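Oil or hard wax for a butcher-block top?

Asked 2025-07-25

I picked up a butcher-block table secondhand for the workroom. It gets bottles, brushes and bins dragged over it, no food. The old finish is worn through in spots. Mineral oil, or something harder? I'd like to do it once and leave it alone until October at least.

Answer 1
Mineral oil never hardens, so skip it for a work surface. Sand to 120, vacuum, then two thin coats of hard wax oil. Wipe off the extra after 30 minutes — if you leave it, it gets sticky and you'll be sanding again. Wait 8 hours between coats. Do the underside too or the top can cup. Mine is the same kind of top, pale and tan strips, on a concrete floor.
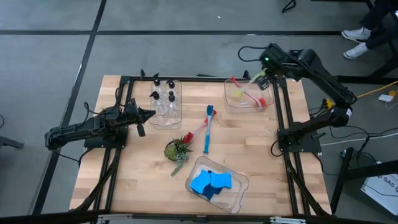
Answer 2
poly. 3 coats. done

Answer 3
Poly is fine until it chips, then you have to strip the whole top. With oil you can fix one spot. I used Betero satin on mine and would buy it again.

Contact | © Hiteo Home Help | Back to top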